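Fruit going soft in the bowl after a few days, what am I doing wrong?

wakedska_kitchen
I buy a big bag of mandarins every November and by day 4 half of them are mushy! I keep them in a deep bowl by the stove (small apartment, not a lot of spots). Do I need to put them in the fridge, or is it the bowl?

leltesia44
Get them away from the stove, that's way too warm. Mine last a couple of weeks in the fridge drawer, no bag.

pomodum
Fridge for most of them, yes, but I like having a few out or I forget to eat them. Skip the deep bowl, the ones at the bottom get squashed. I use a big plate and check it every morning, and anything soft gets eaten first (or juiced!). 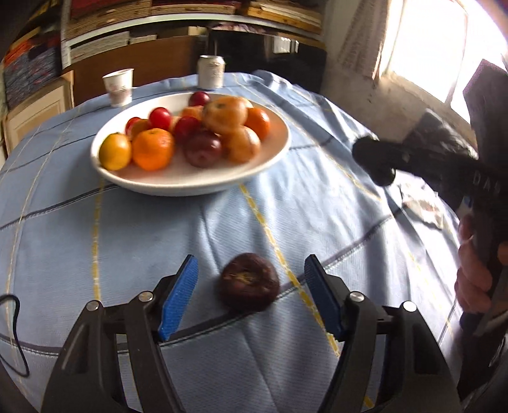 My fruit plate on the blue tablecloth

Oh, and don't wash them until you're ready to eat.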